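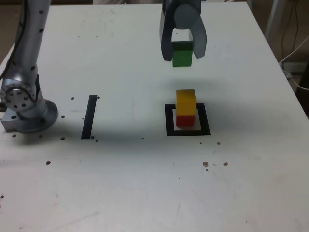 Green cube over the yellow/red stack, inside the tape square

Quick one before I head out — teleop set for Beltau is at 17 demos, all stacking, 3 cubes. Hand guiding was too jerky near the top cube so I switched to the remote. Much smoother but slow.

> Are we still doing 300 by the end of April? And is it hand guided or remote, the Flonow loader wants one or teh other.

Remote only then. 300 is tight — need 2 people on shifts. Can someone from Ivlow take mornings? Pls dont move the tape, start poses depend on it.

Logs tonite.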